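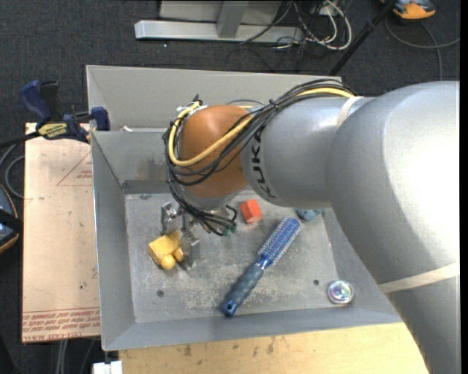

Workshop notebook, December, 4 in the afternoon

I have been meaning to write up the bin for a while now, and as the kettle is on and the heating has finally caught up with the rest of the building, this seems like as good a time as any. Most of what follows is about the gray tray and the things that live in it, with a few side trips, so skip ahead if you only came for the object list (it's near the end, and it's short).

First, the tray itself. I know there was some grumbling when I asked to keep it after the Gornell order came in, and I do understand, because the new Gornell boxes are lovely and stack neatly and have those rounded lips that don't catch your sleeve. But I've grown very fond of the old one. The walls slope in toward the floor on every side, so anything that gets nudged up against an edge has a fair chance of sliding back down to where you want it, and the straight-sided boxes just don't do that for you. I spent most of one morning trying a Gornell box in its place and kept finding things wedged upright in the corners, where you need a fingernail and some patience to get them out again. So the sheet metal stays, at least until spring.

The floor of it is a mess, and I want to be clear that I like it that way (within reason!). It has gone dusty and it's covered in pale scuffs, and when I suggested giving it a proper polish I was talked out of it over lunch, quite rightly. A shiny floor throws the lights back at you and then everything small gets a second ghostly copy of itself underneath. What I have agreed to do is wipe it with a dry cloth at the start of each session and leave the scuffs alone. Please don't use the blue spray. It leaves a film, the dust sticks to the film, and then you get a sort of gray paste in the seams that I had to dig out with a wooden coffee stirrer last time.

Now the things. The yellow one has been the favorite of the whole set, I think for everybody, and it's a terrible object in all the best ways. It's chunky, it's lumpy, it has no side that you could sensibly call the bottom, and every time you set it down it seems to settle into some new pose you haven't met before. I had it on my desk through one long phone call and turned it over and over trying to find the flattest place to rest it, and I came away with two candidates and no real confidence in either. If you're writing down how it lies, don't bother inventing names for the poses. Make a quick pencil sketch, lumps and all, and put it beside the entry. My sketches look like potatoes and they have still been more useful than my sentences.

The little red-orange cube is the opposite, and I had expected it to be the dull one. It isn't, quite! A cube lying flat is as easy as anything gets, but it doesn't always lie flat, and when it sits at a bit of a tilt you suddenly have to think about edges instead of faces. It also likes the shadows. In the bright part of the floor you'd never miss it, but in the shade the color goes browner and it becomes surprisingly easy to look straight past, so do a slow look over the dark parts before you declare the tray clear. I've been caught out by that more than once, and so has at least one other person who shall remain unnamed (you know who you are, and there is still cake owed).

The blue-gray one I'm less settled on. I like a rounded piece in the mix, but the color is so close to the tray that it half disappears, and I'm forever finding it last. There is an argument for keeping it precisely for that, and I've heard the argument, and I think I even made it myself back when we picked the set. For now it stays in. If we swap it, I'd like the replacement to be rounded too, and I'd look first in the Marinescu assortment on the lower shelf, where there are plenty of odd shapes that haven't been touched.

On layout. My habit has been to tip the pieces in gently from low down and then leave them be, and I'd ask everyone to try the same for a week or two. It's very tempting to reach in afterward and "just straighten" the cube or turn the yellow one so its best side faces up. I do it without thinking, like straightening a picture in somebody else's hallway. But a tidy tray is a different tray, and when I leaf back through the notebook I can tell which layouts I fussed with because they all look a bit like a shop window. Tip, let it settle, sketch, carry on.

We're on layout 522 in my numbering, which includes the early ones done on the bench before we had the tray at all. I know the Trollham notebook starts its own count, so when you copy anything across please write both numbers, mine first.

Lighting, since I was asked. I moved the desk lamp away completely and it's better. With the overhead lights alone the slanted back wall stays an even gray, and there's only the arm's own shadow to think about. In the late afternoon the window adds a bit from the side, and I've started noting the time on each page so we can compare.

Cable check done before lunch. The yellow one was sitting nicely in its arc and I left it alone. The thin black ones hang lower than I'd like near the fingers, so I looked them over for rubbing and found nothing worth writing down. Same check tomorrow, please, before anything goes in the tray.

Object list as it stands:

Yellow lumpy piece, keep
Red-orange cube, keep, watch for it in shadow
Blue-gray rounded piece, keep for now, under review
Spares in the Homano tin, second drawer, lid sticks so push down and then twist

Still to do: find a softer cloth for the wipe-down, label the Homano tin on the side as well as on top, and have another go at the 90 degree turn of the tray that I started and abandoned when the delivery came. I'd marked the bench with tape for it and the tape is still there. Please leave it down, I'll want it in the morning.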